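Utilizamos cookies propias y de terceros para mejorar la navegación. Aceptar | Configurar

Consejos para la cocina comunitaria: conservación de semillas, granos y legumbres de producción campesina

12 de agosto de 2021

Compartido 5 veces - 3 comentarios

La Asociación Histance pone a disposición de las organizaciones miembros las siguientes recomendaciones prácticas, elaboradas por su área de soberanía alimentaria a partir de las consultas recibidas de comedores populares, cooperativas y hogares que adquieren directamente la cosecha a familias productoras. El derecho a la alimentación comienza por el respeto al trabajo de quien cultiva, y las pérdidas en la despensa son también pérdidas de ese trabajo.

Recepción y limpieza del grano

El grano comprado a granel debe revisarse el mismo día de su entrega. Conviene extenderlo en capa fina, retirar piedras, tallos y granos partidos, y apartar cualquier lote con olor a humedad. Para el lavado de legumbres se recomienda un recipiente ancho y hondo, de modo que las impurezas ligeras suban a la superficie y puedan retirarse con la mano. Se cambia el agua hasta que salga clara. El grano destinado a semilla no se lava en ningún caso.

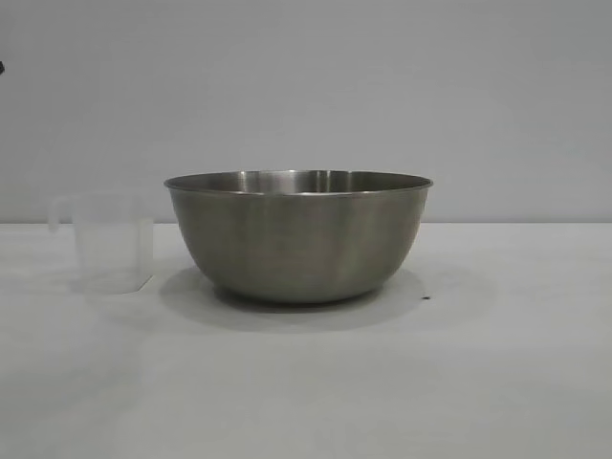

Remojo

Las judías y los garbanzos se dejan en agua fría durante la noche, con tres partes de agua por cada parte de legumbre. En verano el recipiente se guarda en la nevera o en el lugar más fresco de la casa. Las lentejas pequeñas no necesitan remojo. Si el agua de la zona es muy dura, puede añadirse una pizca de bicarbonato; el exceso deshace la piel y altera el sabor.

El agua de remojo no se emplea para la cocción. Una vez fría y siempre que no lleve sal ni bicarbonato, sirve para regar los semilleros.

Orden de la superficie de trabajo

Antes de envasar se limpia la mesa con agua jabonosa, se aclara y se seca con un paño que no suelte hilos. Las migas y la harina derramada atraen al gorgojo. Wafula Ogola, responsable de formación en la cooperativa Orer, aconseja trabajar un solo lote cada vez y no abrir el siguiente saco hasta haber etiquetado el anterior.
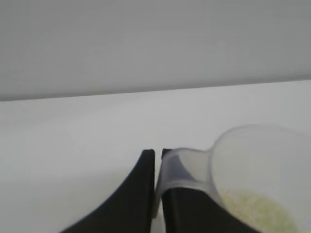 Superficie de trabajo clara y de acabado mate.

Envasado y etiquetado

Los tarros de vidrio con junta de goma son preferibles a las bolsas. Se llenan hasta cuatro dedos por debajo del borde cuando se vaya a añadir una hoja de laurel, práctica extendida aunque de eficacia discutida. En la etiqueta deben figurar la variedad, el nombre de la familia productora y el mes de cosecha. Carleen Costigan, autora de la guía interna sobre compras directas, solicita que se conserve asimismo el precio pagado en origen - dato indispensable para el seguimiento de los acuerdos con las organizaciones campesinas.

La harina integral se consume antes que la blanca, ya que sus grasas se enrancian. En cantidades pequeñas puede congelarse bien cerrada.
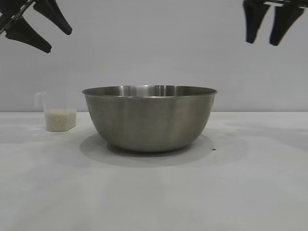
Hulari, abril

En el encuentro de despensas colectivas, Krishnamoorthy Chettiar presentó el registro de la red de intercambio, que reúne 1.183 entradas de variedades locales. A raíz de sus observaciones se incorporan dos indicaciones para la semilla guardada en casa:

- Mantenerla separada del grano de consumo, en sobres de papel dentro de un tarro hermético.
- Renovar la de cebolla y la de puerro cada año, y comprobar la germinación de las demás antes de la siembra.

Las consultas sobre variedades pueden dirigirse a Reinhold Ehlers, en la secretaría de la Asociación.

Suscríbase a nuestro boletín para recibir las próximas fichas.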